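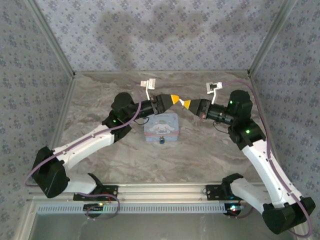

Themba Kruger says Wultport should stop pretending the secondary is the problem and go get a tackle. Agreed. Been yelling this since April.

1/ They gave up 11 sacks in the last two games. Two games! The corners can't cover forever but the offense is on the field for like 50 seconds at a time

2/ Right side is a turnstile. Brellance rushed four all night and still got home. No blitz needed. Brutal to watch

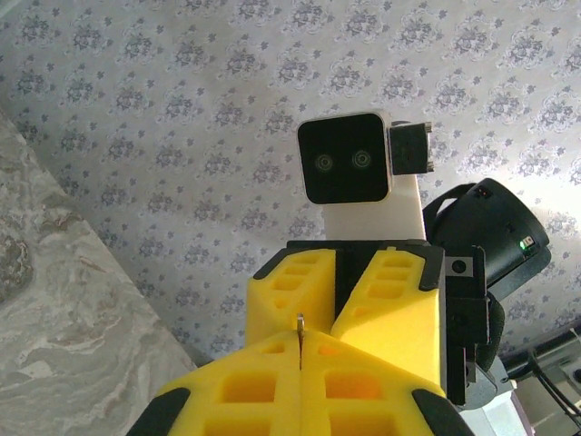 Patterned wallpaper, marbled panel.

3/ Run game same story. 20 carries, 13 of them stuffed at or behind the line. you can't call play action off that, no one bites

4/ Tetteh is the only guy up front I'd keep where he is. Move him to center and you break the one spot that works. Pls don't

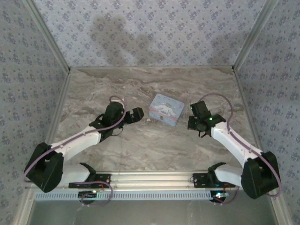
5/ What I'd do Tuesday: bench the right guard, give the kid a shot, keep a tight end in to help. Ugly but the QB stays upright

6/ Nomvula Mkhize thinks they trade for somebody before Ondine comes to town. Hope so. Not holding my breath, this front office moves at a crawl

7/ ok kickoff thread later, prob around halftime knowing me. Defintely not picking us to cover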